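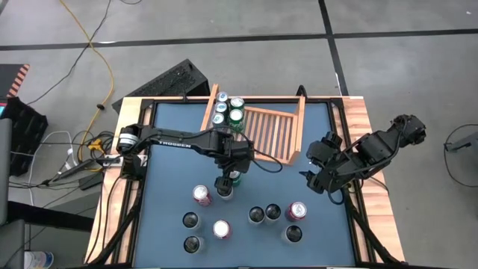 首页 | 期刊目录 | 本期文章 | 投稿指南

5.2 断网条件下的本地规则执行

上一节讨论的时延都是在网络正常时测得的。真正让我们兴奋的结果出现在断网期间。试验共持续181天，35户家庭的网关（均为Kivar网关，运行Forby规则引擎）在这段时间里经历了长短不一的外网中断，有的只有几秒，有的持续整个下午。对多数商用系统来说，外网一断，定时窗帘、人体感应灯和温控联动就会部分失效，住户只好回去按墙上的开关。我们希望弄清楚，当规则全部下放到网关本地之后，日常使用究竟还会受到多大影响。

结果比预想的好得多！凡是触发条件与执行设备同在一个网关之下的规则，断网前后的表现几乎看不出差别：走廊灯照常随人亮灭，卧室窗帘照常在设定时刻打开。不少住户在回访时说，他们是看到手机推送停了才意识到网络出了问题。这一点在Rilledstead小区尤其明显，那里的楼宇线路在7月做过一次改造，中断较为频繁，住户的手动操作却没有随之增多。

受影响的规则集中在两类。第一类依赖外部数据，例如根据天气预报决定是否提前收起遮阳帘。我们为这类规则设置了缓存，预报数据在30分钟之内视为有效，超时后改用室外照度传感器的读数作为替代条件。替代条件并不完美，多云天气下遮阳帘偶尔会反复升降，加入迟滞区间后情况明显改善。第二类依赖地理围栏，也就是以手机位置判断住户是否到家。断网时位置无法上报，引擎转而参考门锁事件与局域网内的设备上线记录，两者任一成立即判为“有人”。这种判法偏于宽松，我们认为在照明场景里完全可以接受：灯多亮一会儿，总比住户进门时一片漆黑要好。安防布撤防则不宜照搬，本文对安防规则一律保留人工确认。

恢复联网后的状态同步同样值得一谈。早期版本在重新连接时会让云端记录覆盖本地状态，于是出现过很有意思的现象：住户刚刚关掉的客厅灯，在网络恢复的一瞬间又自己亮了。Forby引擎后来改为以本地事件日志为准，云端只做补录，并按单调递增的序号合并，不再比较时间戳，网关时钟漂移带来的困扰也就一并消失了。改动不大，效果却十分可喜，此后的回访中再没有收到同类反馈。

我们还比较了4种规则拆分方式。按房间拆分最容易让住户理解，但跨房间的联动（例如“离家模式”）需要重复定义；按设备类型拆分便于维护，住户在界面上却常常找不到自己写过的规则。Shokri调度模块采用的折中办法是内部按依赖关系拆分，界面上仍按房间呈现。这样一来，某一分支因缺少外部数据而暂停时，其余分支不受牵连，住户看到的也只是对应房间旁的一个提示符号。从访谈看，这个小小的提示符号很受欢迎，有几户甚至主动要求把它加到墙面面板上。

需要说明的是，参试家庭的无线环境普遍较好，墙体较厚的老式住宅没有覆盖到。网关本身掉电的情形也不在本节范围之内，相关的备用电源测试见5.3节。

图4 工作台与安装在两侧的黑色机械臂，左侧机械臂的夹爪朝下，位于银色罐子上方。

分享 30 | 评论 4
联系编辑部 | 版权所有，转载请注明出处 | 返回顶部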